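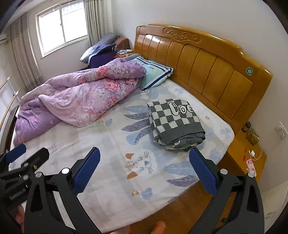 Nakpan Bedding: grippers comparison, bedroom part

Version 5, 06/10/2018
Contact: Sombat Sombatkul

This folder has 20 recordings made with two hand-held grippers in one bedroom. We wanted to compare how the finger pads hold thin and thick cloth. Each recording has its own text file with the notes of the operator.

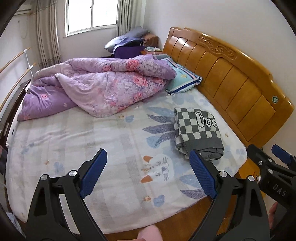
Open jaws with blue textured pads, over the printed sheet.

Known problems
- Recording 13 has no sound.
- In recording 16 the clock of the right camera is late.

Please write to Sombat before you share the files.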